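How to Clear a Mixed Table of Small Things

A table that collects a bit of everything is harder to clear than a messy closet. In a closet most of the things belong together. On a table you can have a cap, a snack wrapper, a phone cord and last month's mail side by side, and each one goes somewhere different. The method below works for a hall table, a craft table or the end of a kitchen counter.

What you need

One open basket for things that stay in the room
One bag for trash
A damp cloth
A soft brush, if there are caps or hats in the pile

Step 1. Take the fabric things off first

Caps, gloves and scarves take up the most room and hide what is under them. Pick each one up and shake it out over the table, then look inside before you put it anywhere. Check the folds and the seams. Small items get caught there, and so do crumbs.

Look the cap over while you have it in your hand. A cap with a mesh lining holds dust in the holes, so brush the inside as well as the outside. If a loose thread is hanging from a stitched corner, snip it close with small scissors. Don't pull it.

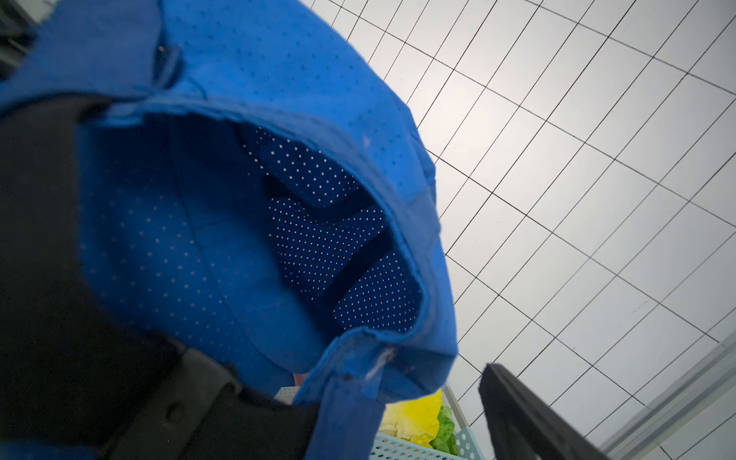 Can a fabric cap go in the washing machine?
Check the label first. If there is no label, wash it by hand in cool water with a little mild soap, then let it dry over a bowl so the crown keeps its shape.

Store caps open side down on a shelf, or stack them one inside another. We use the narrow shelf from Sadholm, but any flat surface will do. Do not fold a cap in half to make it fit a drawer.

Step 2. Sort the food packets

Pick up every packet and wrapper and feel whether there is anything in it. Empty ones go straight in the bag. Sealed ones go back to the kitchen. Opened ones need a clip or a jar with a lid, or they will go stale and leave crumbs. Read the date on anything you plan to keep.

Leave the basket at the back corner of the table while you do this. It stays within reach and you still have a clear area to work on. 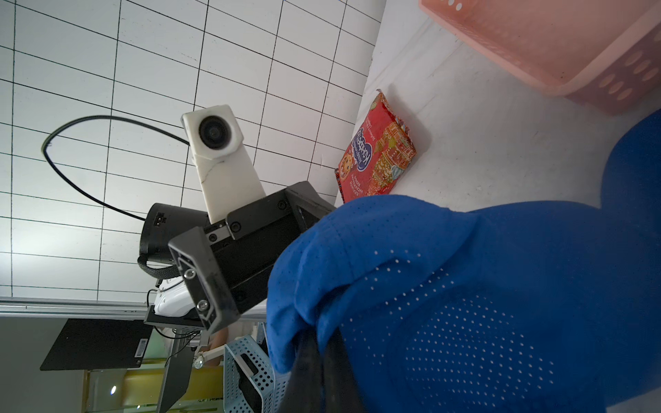

A cookie-face wrapper and a pink plastic basket on the white tabletop.

Step 3. Fill the basket

Only things that live in this room go in. Put flat items on the bottom and small ones on top. When the basket is full, stop and empty it before you go on.

Step 4. Wipe down

Wipe from the back edge toward you. Scuffs on a white top often come off with a damp cloth and a drop of dish soap. Dry the surface before anything goes back on it.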